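Will a machine ever do my washing up?

8 November 2018

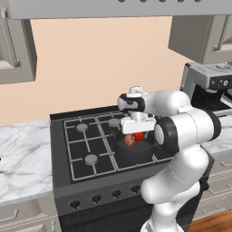 I have been promising to write this one for ages, ever since my brother-in-law told me over a very long Sunday lunch that we'd all have robot cooks by the time his youngest left school. His youngest is eleven. I said I'd believe it when one of them could get a burnt bit of rice off the bottom of a pan, and he said I was being a misery, and there the matter rested until the pudding came out.

But it did set me reading, and then it set me pestering people, which is how most of these posts start (you know me by now). The person I pestered most was Tiago Moreira, who used to live two doors down from us and now spends his days teaching robot arms to do kitchen jobs, nearly all of it in simulation. There's a made-up kitchen inside the computer with a stove and cupboards and a coffee machine, and the arm practises in there, over and over, reaching into a pot for a bit of food or putting something down on the worktop. I asked him why on earth you'd start with a pretend kitchen when there are so many real ones lying about, several of them in need of a clean, and he laughed and said that a pretend pot costs nothing when you drop it.

He gave me one figure that I've been repeating to everybody since. Over a single night they set the arm going on one small task, picking a thing up out of a pot, and it made 1211 attempts before anyone had come in for their morning coffee. I was terribly impressed. Then I asked how many different pots it had tried, and he went a bit quiet and said two. Two! I have more than that in the cupboard under the stairs, and one of them has a handle that comes off in your hand if you don't hold it just so.

And that, I think, is where the trouble lies for those of us hoping to put our feet up. Think what goes into making a plain supper. You reach into a pan past the steam, you know by the feel of it that the sausage will roll if you poke it on that side, you pick up a slice of tomato without squashing it, and all the while you're half listening to the radio and wondering who has had the good scissors. A tomato is a dreadful thing to pick up if you think about it properly. Squeeze too little and it slides off, squeeze too much and you've made sauce.

Mesfin Nigatu, who I met through Tiago, sees it from the other end, as he looks after the packing floor at Vulwood, where they do shelving and small cupboards. He has had an arm on the line for a good while now and is really very fond of it. It lifts the same panel from the same spot and sets it in the same box, 200 boxes to a shift, and never once complains about its back. What it can't do is cope when a box turns up with a crumpled flap. Then a person walks over, smooths it down and walks away again, and Mesfin reckons that little walk is the part nobody has managed to buy a machine for. His own kitchen at home, he told me, is nothing but crumpled flaps.

So I'm sticking to my guns with the brother-in-law, for this year anyway. I would dearly love to be wrong, mind you, and if Tiago's arm ever wants some practice on real crockery it can come round any evening after seven, and there'll be a roasting tin in soak.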